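Caddale Residence Services
Household Tips: Care and Folding of Trousers

Residents are asked to fold and store their own clothing after each wash. The guidance on this page applies to cotton and cotton-blend trousers. Wool trousers and anything marked "dry clean only" should go to the front desk by 9 on Thursday morning.

Before folding

Empty every pocket, including the back ones. Coins and keys left in a welt pocket will stretch the opening, and the piping along its edge wears through first. Fasten zippers. Back pocket buttons may be left open until the garment is flat, then closed.

Trousers should be completely dry. Fabric put away damp at the waistband, where there are several layers, will develop an odor within a few days.

Choosing a surface

A bed or a wide table is suitable. Spread a clean cloth or sheet first, preferably in a color that differs from the garment. Dark lint shows readily on khaki, and a pale cloth makes it easier to find loose threads and missing buttons. Lay the trousers out at full length before making any fold.

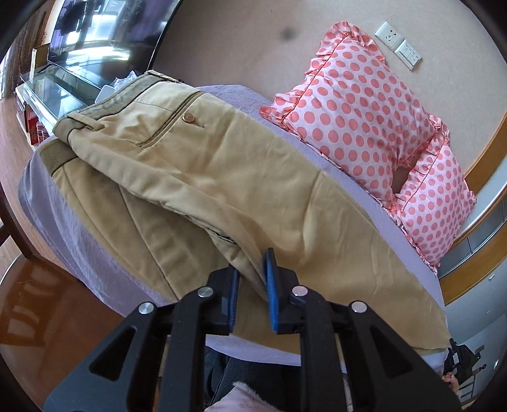 Khaki-tan trousers spread on a lavender cloth. The welt pocket has a button and a small stitched buttonhole.

Smoothing the fabric

Begin at the waist and work toward the hems with the flat of the hand. Fabric often gathers between the waistband and the pocket; pull the two gently apart until the puckers ease. If one leg has rolled up under the other, lift the upper leg away, open out the roll and lay the leg back down. Do not tug on the belt loops.

Loose threads at a buttonhole should be trimmed with small scissors. Pulling them may undo the stitching.

Folding

1. Place one leg directly over the other, with the long seams together.
2. Tuck the point of the seat inward so that the edge is straight.
3. Bring the hems up to just below the waistband.
4. Fold once more for a drawer, or twice more for a narrow shelf.

Trousers with a pressed crease should be hung by the hems. Clip hangers are kept in the Lapointe wing linen closet and in Room 104. Please return them after use.

Repairs

Replacement buttons are available at the sewing table on 6. Garments needing a new zipper or hem may be left in a labeled bag for Uliana Palamarchuk, Linen Services. Repairs are returned in the order received, and requests are heaviest in July.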